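An Afternoon With the Grippers

Posted in August 2020

My brother-in-law told me there would be robots. He said it the way you'd tell a child there would be ponies, and I put on a clean shirt. The open day was at Cotik, a small outfit that teaches machines to pick things up, and I drove 300 miles there and back to see it, with one stop for a sandwich I'd rather not discuss.

No robot came out to greet me. What I got was people, holding the robot's hands for it. Each hand is a fat gray thing with two fingers, and you carry it by the back end like a leaf blower. The person wearing the gear goes around picking up household objects with it, all day, and a camera on the hand watches how it's done. Later on a robot is supposed to learn from the recordings. So the future of automation is, for the moment, a person leaning over a table. 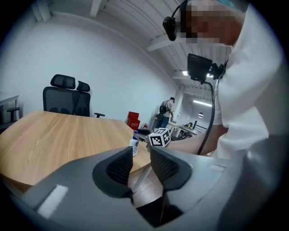
Does the person need to know anything about robots to do this? Very little. Cotik starts new people with a morning of practice, and the hardest part, I was told, is slowing down enough that the recording makes sense.

Our guide was Drahomíra Hudec, who runs the collection side and has the calm of someone who has watched a great many bottles get moved. She took four of us around and answered everything, including my question about whether the robot gets tired of it. (It doesn't. The people do, and they get breaks.) The software that sorts the recordings is called Cotora. She showed us the list of takes from the day before, 393 of them, and said a good few would be thrown out. I asked what makes a bad take. Hesitating, mostly. Going for the thing, changing your mind, going for it again. I have been living my whole life in bad takes.

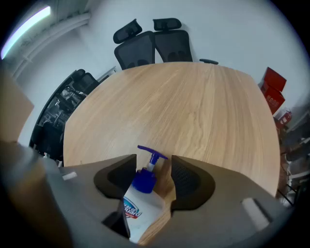 I'm a slow learner with tools. It took me years to stop crushing the toothpaste, and my wife still opens the jars, so I watched the fingers closely to see how much squeeze was involved. It's less than you'd think. A pump bottle is a mean thing to practice on, too, being tall and narrow with that flat nozzle sticking out to one side, and there it was, standing up between two black fingers with its blue cap and purple-blue pump on top. I have knocked over that same sort of bottle at my own sink using the hand I was born with.

Then came my turn. Drahomíra offered the gripper around and the other three visitors took a sudden interest in the ceiling lights. I got a short talk about keeping my elbow loose and not looking at my feet. My first try at picking up a roll of tape went badly. My second was worse. On the third I got it an inch off the table, and a man from Erkmont, who had come to see if any of this could be used in his warehouse, said "There you go" in a tone I have only ever heard used on dogs.

The people who do it for a living make no fuss about it. They work one gripper or two, depending on the job, and the odd-looking cubes with the black and white squares are there so the computer can tell where each hand is. I asked if you could put a regular sticker on one. You can't.
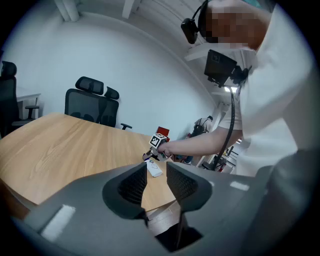
Second gripper going in over the small white object on the table.

After that there was coffee, and a talk by the man from Erkmont that was meant to be a question. He wanted to know when the machines would be ready. Drahomíra said it depended on what he wanted picked up. He said boxes. She said boxes were easy, and he looked let down, as if he'd hoped his boxes were special.

I'd assumed the work was all done standing at a table, like a cooking show. Some of it happens down on the floor – they want the recordings to cover different heights, and homes do have floors, mine especially. My knees hurt from watching.

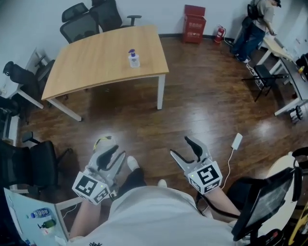

Floor level, one gripper in each hand.

The part I keep thinking about is how plain it all is. I'd pictured something sleek gliding around and handing me a drink. Instead there were office chairs and cables and grown adults taking great care over small objects. I liked it a lot more than I'd have liked the gliding thing. There was a sort of craft to it, and the good ones were nice to watch in the way a person who's fast at folding shirts is nice to watch.

Before leaving I asked Drahomíra if she used a robot at home. She has a vacuum, she said, named Šimko, and it gets stuck under the couch.

They're doing another open day once they've set up the second room, with a mock kitchen in it. I've put my name down. In the meantime I've been practicing on the tape roll at home with a pair of salad tongs, and my wife has asked me to stop doing it at dinner.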